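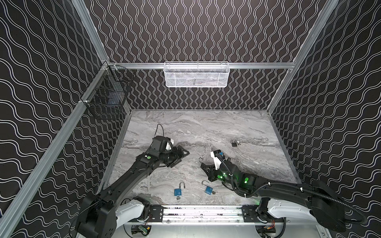
The Movel two-arm bench cell with three padlocks on the work surface.

PRUSDEN, January 6, 2022 — Babić today opened orders for Movel, a two-arm bench cell for teams that develop and test handling of small hardware. The cell ships as a kit with both arms, the linear rail, the enclosure, the grippers, the wrist cameras and the Sulley control software. The base price is $2,695 per month on a 10-month lease, with setup and operator training included. First deliveries are planned for February.

Movel is meant for work that one arm handles poorly. Padlocks, hinges, hose clamps, battery covers and similar items often have to be held with one gripper while the other turns, pulls or inserts something. A fixed clamp can do the holding, but then each new part needs a new fixture. With Movel, the second arm takes the place of the clamp, and a change of part is a change of program.

"Customers kept sending us parts that fit in a shirt pocket," said Zorica Stojanović, product manager for Movel at Babić. "Most cells in our catalog were sized for cartons. We started again from the size of the part and worked outward to the frame."

Cell layout

Both arms mount on a single horizontal rail of aluminum extrusion along the front of the work surface. The mounting plates can be moved along the rail and locked with a hex key. Changing the spacing between the arms requires a new base calibration, a guided routine in Sulley that runs without an external tracker.

The work surface is a drop-in panel with thin aluminum edging. Panels are supplied in plain gray, matte white and a gray-and-white marble pattern. The enclosure walls accept printed coverings, and the standard set includes a black covering with white wavy lines. Teams that train vision models can swap panels and coverings between sessions so that recorded data does not depend on one background. Wire-mesh baskets for parts and tools hang from the enclosure rails and can be placed on the back or the side.

The frame is open at the front and top. Movel is not a guarded machine in its base form. Buyers are responsible for a risk assessment of the finished installation, and Babić supplies a template for this purpose with each order.

Grippers and cameras

Each arm carries a black parallel-jaw gripper with two fingers. The fingers taper toward the tip and are held by screws, so worn fingers can be replaced at the bench. Blank fingers are available for customers who prefer to cut their own profile. Grip force is set in software and can be limited separately for each arm.

A camera is mounted at each wrist. The two views are recorded with joint positions and gripper state under a common clock. A fixed camera that covers the full work surface can be added at the time of order or later.

Small metal parts were the main test case during development. A closed shackle, a key and a keyhole all call for close views, and polished metal gives back uneven reflections as the wrist turns. The engineering group, led by Blagoje Trajkovski, settled on wrist mounting after trials with overhead cameras alone. From overhead, the fingers tended to hide the part at the moment of contact.
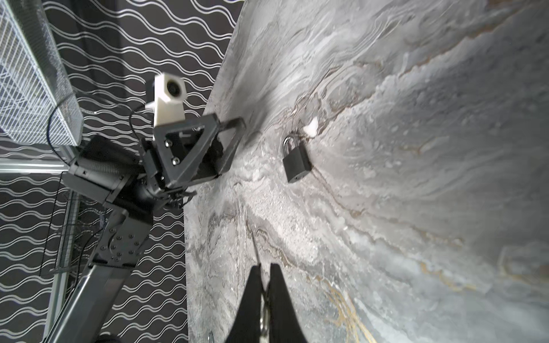

The view from one wrist usually takes in part of the other arm as well, and Sulley makes use of this. During an approach, the software compares the expected position of the opposite gripper with what the camera reports. If the difference passes a limit set by the user, both arms stop and the operator is asked to confirm or recalibrate. The check can be turned off for tasks where the arms work far apart.

Part size also affects how a task is taught. A large padlock body can be gripped across its width with some error to spare. A small one leaves less room, and the approach angle has to keep both fingers clear of the surface. Sulley includes a slow mode that scales down arm speed inside a zone drawn by the operator. Outside the zone the arms return to normal speed.

Trial results

Babić ran an internal acceptance trial before release. The trial used nearly 1,000 pick-and-place attempts on mixed small hardware, with parts placed by hand in varied positions. The cell completed 97 percent of the attempts without operator help. Most of the remaining attempts ended in a stop request from Sulley after a part shifted in the fingers. Two-arm tasks such as key insertion were not part of the trial and will be reported separately.

Khang Vương, who ran the trial, noted that results will differ with part finish and lighting. "Customers should repeat the test with their own parts before they set a cycle time," Vương said. "The test script is included and can be edited."

Software

Sulley runs on a workstation supplied with the cell. Programs can be taught by hand guiding, written as scripts, or built from recorded demonstrations. Recordings are stored locally and can be exported in open formats. No network connection is needed for normal operation. Updates are issued as signed packages and can be installed from a storage device where site rules do not allow online updates.

A session log keeps the calibration file, panel type and wall covering used for each recording. This was added at the request of early users, who had trouble matching older recordings to the setup they came from.

Service and availability

The lease covers replacement of grippers, fingers and wrist cameras that fail in normal use. Arm joints are exchanged as complete units. Damage from collisions is covered once per lease term, after which repair is billed at the standard rate. At the end of the term the customer may return the cell, renew the lease or buy the unit at its remaining value.

"A test bench that waits three weeks for a part is a table," said Doina Matić, head of service at Babić. "We keep finger sets, camera modules and cable conduit in stock at Prusden and ship them the same day if the request comes in before noon."

Installation takes one working day on a level bench with access to two grounded outlets. Training takes a second day and covers calibration, finger replacement, program teaching and log export. Remote training is available on request.

Orders and requests for a demonstration are handled by the Babić sales office in Prusden. Customers may send sample parts ahead of a demonstration; parts are returned with a short written report on grip options and expected difficulty.

Press contact: Ching-wen Kan, Babić Press Office, Prusden | © 2022 Babić. All rights reserved. | Back to top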